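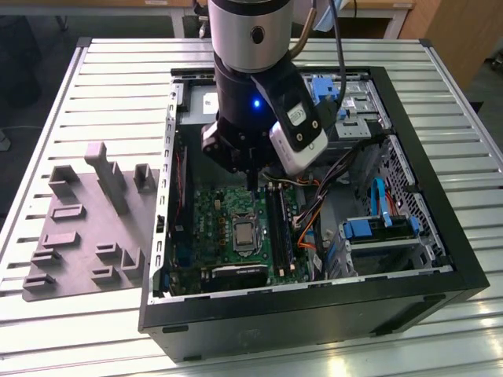 November 1, 2024

Finished the second pass through Troltedden tonight, the harbor map only, with all of the optional contracts left alone. The game stuttered in the same place as before, when the fog clears past the breakwater and the whole merchant fleet loads in at once. I had blamed the graphics settings and dropped the water detail two steps, with no change at all. The load there is almost entirely on the processor, and every merchant ship runs its own route check whether it is on screen or not. Water detail goes back up tomorrow. Fleet size in the options comes down from large to medium.

Changed the fleet setting before closing and sailed the same stretch again. The stutter is shorter. It is still there on the turn north, where the convoy and the patrol cross. I will live with it.

Resource notes, so that I stop working these out again every evening. Rope is the limit until the shipyard reaches level 5. Timber looks like the limit because the counter is always red, but timber comes back on its own from the sawmill and rope does not. Each hull repair at sea takes rope before it takes timber. If rope is at zero the repair still starts, the animation plays, and the hull stays where it was. The game gives no message. I lost the brig this way in March and thought it was a bug.

Sukonitz is the better port for rope. The price there follows the number of ships docked, not the season, which the in-game almanac gets wrong. Arrive early, before the convoy, and buy the full hold. Kwok sells rope too, but the harbor fee cancels the difference unless the hold is already half full of something worth selling. Tar sells well at Kwok. Salt does not, in spite of what the tooltip says.

Tried one of the gem generators people keep linking in the comments. I did not run it on the main computer. The page asked for my captain name, showed a progress bar, and then wanted a survey completed and a phone number entered. The save file for Troltedden is stored locally and the gem balance is stored on the server, so a web page that knows only a captain name has no way to write to either one. Closed it. I expected that result and wanted to see the steps for myself. The comments under it were the same sentence with the country changed.

The local save is a different matter. It is plain text with a checksum on the last line. Rope, timber and crew morale are all readable in it. I changed morale on a copy to see what would happen, and the game rejected the file and went back to the autosave, so the checksum is doing its job. I have not looked into how it is built and do not plan to. Cannon range is in there as well, given per ship, and it does not match the number on the ship card. The card rounds up. This explains the broadsides that fall short at what should be maximum distance - I had been aiming correctly the whole time.

Crew setup for the Fuvach run, as it stands:
2 gunners on the port side
2 on the pumps
the navigator left on automatic until the reef, then manual

Automatic navigation cuts the corner at the reef every time. It treats the shallow water as passable at high tide and does not check the tide again after the course is set. Manual steering costs a little time and saves the keel. I had the pumps at one before and it was enough in calm weather only.

Fuvach itself went badly. The fort opened fire before the flag was down, and I had saved inside the bay, so each reload starts under the guns. There is an older autosave from outside the point. Going back to it means giving up the tar money, and I will probably do it anyway. The wind is fixed at the moment of saving, and in the bay it is straight against the exit.

Also to note: the key for dropping anchor and the key for dropping cargo are next to each other in the default layout. Moved anchor to the space bar. Lost a full load of tar finding this out.

Stopped there. Next session: load the save from outside the point, refill rope at Sukonitz, stay out of Kwok until there is tar on board, and try the approach from the west side.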